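The Drawer of Lost Screws

Every household I have ever lived in has had a jar of leftover screws, and not one of those screws has ever fitted anything. Mine came with me from Gonard in January, wrapped in a tea towel like an heirloom. My mother's holds 1,000, a figure she gives to visitors as other people give the age of their house.

The jar is a monument to flat-pack furniture, and to the optimism of the people who buy it. You finish the wardrobe. The wardrobe stands. There are two screws left on the carpet, and you decide, with the confidence of someone who wants supper, that they are spares.

Sanaa Erraji has run a repair shop in Abu Hammour long enough to have opinions about this. "They are never spares," she told me. "They are the reason you are here." She keeps 164 labelled tins behind the counter and can find what she wants in the dark – a skill she has had to use, the wiring being the one thing she refuses to mend herself.
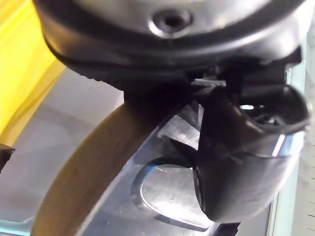 A screw hole, recessed and ringed by a bright rim.

I took her a lamp, a Brukero, which had begun to bow towards the table whenever it was switched on. She looked at it, then at my jar, and tipped the lot onto a tray. The lamp was upright again by lunchtime. She had used a screw from her own tin and charged me for it.

My jar is back on the shelf. I added the old screw to it when I got home.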